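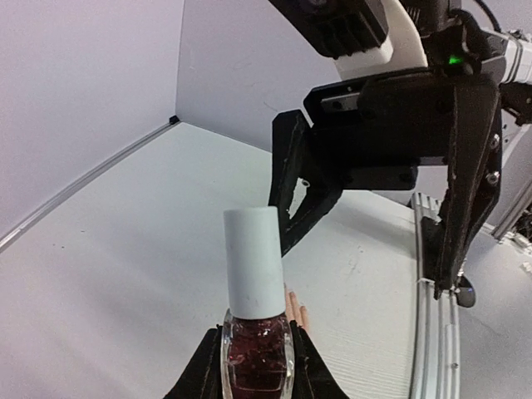
Photo: Lucian Nistor, left wrist camera

Two arms, one small bottle: grasp planner keeps choosing the glass
Posted in Software > Grasping and planning

lucian_n
Hello all, and sorry in advance for the length, I do go on a bit. I've got two arms on one bench running under Mirby for planning, with Wudon doing the segmentation from the wrist cameras. The task is a handover of small cosmetics, and nail polish is the one driving me up the wall. The left arm holds the glass part, as you can see, and the right arm is supposed to come down and take the tall white cap.

My trouble is with the second grasp. Over 50 tries, the planner proposed the glass again in 40 of them, even though the left fingers are already there, and then of course the collision check throws it out and we sit there replanning for 4 seconds. I've tried raising the cap's score by hand and it only half helps. Any ideas gratefully received!

pollyanna_pid
Ooh, lovely problem. My first guess would be the mask. A matt white cap over a white tabletop is about as unkind as you can be to a segmenter, whereas that dark red with all the glittery flakes stands out a mile. If Wudon is giving you a nice confident blob for the glass and a wobbly one for the cap, then Mirby is only doing what it's told, bless it. Could you dump the masks and have a look?

gantrygoose
I'd disagree with Polly there, kindly meant. Even with a perfect mask you'd get this, as the planner doesn't know the glass is taken. Collision checking comes after the scoring, so all those grasps get ranked first and thrown away later. Put the left gripper into the scene as an attached body before you sample and let it knock out the candidates near the fingers. We had the same thing in Surdu and it was an ordering fault, plain and simple.

pollyanna_pid
Could be both, goose! Clear glass with bright highlights down the sides does horrid things to depth as well, so I'd still want to see the masks before touching the planner.

lucian_n
Masks dumped on Tuesday evening. The cap comes out in 2 pieces, with a gap low down where the scuffs are, so a point to Polly. I've moved the attached body ahead of sampling too, and the glass grasps have gone from the list altogether, so a point to goose. The cap ones still score low, mind.

dralletti_dan
If you're on the Dralletti scorer, check the minimum patch size. It drops small pieces without a word in the log. I'd merge the two bits before scoring and leave the threshold alone.

gantrygoose
I'd lower the threshold, personally. Merging will bite you the first time there are two bottles side by side.

lucian_n
Merging first, then, as it's one line, and I'll keep goose's warning in a comment above it. Will post the new log once it's run.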